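HOUSEKEEPING SKILLS, EVENING GROUP
Handout 4: Folding a T-shirt on the bed

Okay, so last time we ran out of minutes right when it was getting good, and several of you asked me to write the shirt fold down properly. I've done my best. Folding instructions on paper always read like somebody describing a dance step over the phone, so please keep a shirt next to you while you go through these and do it along with me. Any shirt. The older and softer the better, because a soft one is harder and you may as well practice on the hard one!

Why we use the bed

In the Lirkgate room we have the long tables, and they're lovely, but most of you told me you don't have anything like that at home. You have a bed. Fine – a bed is a big flat surface at a sort-of-okay height, and it's what I folded on for years before I ever taught this. It does behave differently, though. The cover moves. You smooth the shirt and the sheet comes along for the ride, and then you've got a ridge under your sleeve and you're wondering what you did wrong. Pull the cover toward you once before you start and press down with your forearms. It won't be perfectly flat and you can live with that.

If your back complains, kneel on a cushion. Carter Kennedy does all of his kneeling and he's faster than me.

Finding the shirt inside the heap

This was the part most people skipped on Friday. A shirt comes out of the basket as a ball, and the temptation is to start folding the ball. Don't! Look for a seam first. I go for the shoulder seams, some people go for the bottom hem, and I've stopped arguing about it. Once you have one seam in each hand, lift, let the rest hang, and give it a single shake. One. If you shake it six times it just twists up again.

Dark shirts are a nuisance here because the seams disappear in the folds. Turn on a lamp or feel for the seam with your thumb (it's the thick bit).

The fold itself

1. Lay the shirt face down, neck away from you.
2. Smooth from the middle out to the sides, then down to the hem.
3. Fold the right side in so the edge lands near the middle of the back. Lay the sleeve back on itself.
4. Same on the left. You should have a long strip now, the same width top and bottom.
5. Bring the hem up so it stops a little short of the collar.
6. Fold again, in half or in thirds, depending on your drawer.

For step 6, the Gidska drawers we practice with want thirds. If you have deep drawers, halves are fine. A good width for the finished strip is 8 inches, and you can cut yourself a piece of cardboard that size and lay it on the back of the shirt as a guide. I used one for a whole winter. Slide it out before step 6, or you'll be putting cardboard away in your drawer (ask me how I know).

Things I saw going wrong

Too much ironing with the palms. You're only pushing the fabric out of square. Light hands, long strokes.

Sleeves left sticking out past the strip. They make the stack lean, and by the fifth shirt it's over.

Folding too near the edge of the bed. Move in a bit so the strip doesn't slide onto the floor while you turn around for the next one.

And phones on the bed. I know, I do it too, especially when mine's charging. But a cable gets folded into a shirt more easily than you'd think, so shift it to one side first.

For next time

Bring four shirts, one of them long-sleeved if you have it, and the Usier worksheet from the folder. Question 3 on the worksheet asks about knits, and you can leave it blank until we've talked about sweaters. Leclerc hangers are on the shelf by the door if you'd like to borrow a few. We'll begin with a warm-up round from the heap, and then it's collars, which I find fiddly and a bit annoying, so come in a good mood.

In a heap on the bed:
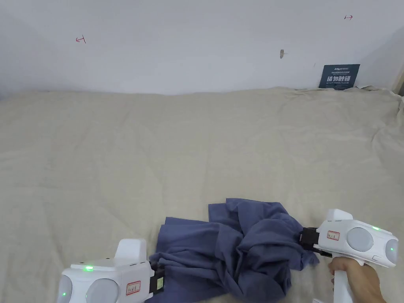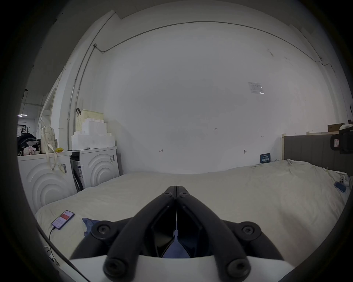 Notes by Carter Kennedy's long-suffering co-teacher
Housekeeping Skills, Lirkgate, May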